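Field Sports News | Ammunition

Fuvo drops the lead, keeps the price

Small ammunition maker Fuvo has stopped selling lead-core hunting rounds and will offer only solid copper from March, a decision it announced in the tone of a man giving up pudding.

The change covers 8 calibres. Prices stay as they are until the summer, after which the firm promises to "review" them, a word most stalkers can translate without help.

"We've been shooting copper ourselves for six seasons and the deer haven't complained," said Cadi Price, who runs the loading room. She admits that some older rifles are fussy about the new bullet and may need a different weight before they group properly. 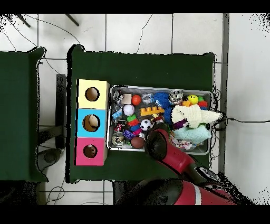 Yellow, blue and pink boxes on a green table.

Dealers have been less cheerful. Kuo-hua Cheung of gun shop Preltomholm said he still had a good deal of the old stock on his shelves and expected to be leaving it to his children. He will knock 20 per cent off until it goes, and swears he won't do it again.

Fuvo's rival Drullen says it has no plans to follow. It said much the same about plastic wads, shortly before it followed. 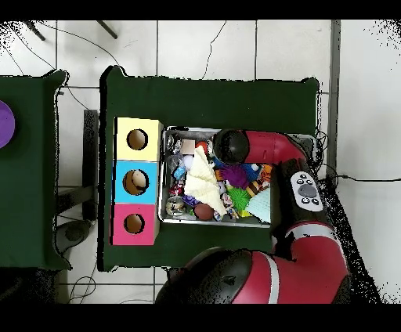

Anyone switching over should check zero before going near a deer, as copper is longer for its weight and often lands somewhere new. Angharad Gape, who guides on the hill for six weeks each autumn, asks her guests to fire a proper group at the target first. Most agree at once, she says, and then explain at length why the rifle doesn't need it.

Boxes in the old packaging can be returned unopened to the shop that sold them, with a receipt - assuming anyone in this sport has ever kept one.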